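May, shelf bench, second notebook

Came in at 10 with coffee and a plan to do only the restocking task today. No wiping, no folding, no cart. I keep starting three chores in one morning and finishing with notes on none of them, and Violeta has told me (kindly, twice!) that my last entries read like a shopping list.

So, restocking. Or really the piece of it the shop people at Lolel keep asking for, which is facing up: products stand straight, labels out, nothing lying on its side, gaps closed. I did that job for a summer when I was a student and I'd say a bored teenager does a bay in the time it takes to hear one song. We're nowhere near that, but I'm more cheerful than I was last week and I want to get down why.

First thing, we dropped the grasp from the side. On a packed shelf there's just no room for fingers between two cans, and every time it tried to make room it bulldozed the neighbor. Santino suggested coming in from the top and curling over the lid like you would with a jar, and I grumbled that it would crush the rim, and then we tried it and I stopped grumbling. We did 13 tries before lunch, and 11 ended with the can standing where I wanted it. The two bad ones were both on the let-go: fingers opened, one dragged, can went over. I want to slow the opening way down and lift a little before the hand backs off. Santino wants to change the finger order instead. We'll do his first, he has it half written already.
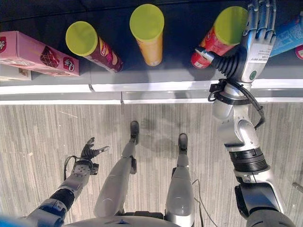 Kipchumba Lyimo wrote under my draft of this page that 11 out of 13 would get a person sent home from a stocking shift, and could I please stop calling it good until it holds up with the boxes mixed in and somebody else setting up the shelf.

Okay, fair. I'm leaving his comment in. I do set up the shelf myself and I'm sure I go easy on it without meaning to. Constanza can do the layouts from now on, and I'll stay out of the room while she does.

The boxes are going to hurt. A can is friendly, it's round, it doesn't care which way you turn it until you worry about the label. A flat box lying on its side has to be tipped up, and for that you want a second hand or something to push against. So far I've been running all of this right-handed and treating the left as luggage. Valter has a two-hand routine from the Sallum drawer job that might carry over. Need to ask him if it still runs on the current build, because I tried it on my own in the spring and got a very long error and gave up.

Also the balance thing. With the arm up and reaching, the whole body leans a bit more than I like. No steps taken today, feet stayed put for every try, but the log shows it correcting all the time. Fine at this reach. I wouldn't go one shelf higher yet.

People at home ask me if it can do the dishes. I always say it can do one dish, if I put the dish where it likes it. The shop version of that answer is a little better, I think, since shelves are flat and somebody already decided where everything goes. A kitchen counter has no plan! My kitchen counter certainly doesn't. If I had to bet, night-time facing in a quiet store comes well before anything in a house, and the first one will be slow and nobody will mind much because the store is closed.

Log from the morning is 692 MB, on the Calent drive under my name. I trimmed the dead time at the start.

To do:
slower release, after Santino's finger order
Constanza to lay out the shelf, boxes mixed in
ask Valter about the two-hand routine
write back to Cáceres about more cans, the dented ones are no use for lid grasps
charge both packs before leaving, I forgot last time and lost a morning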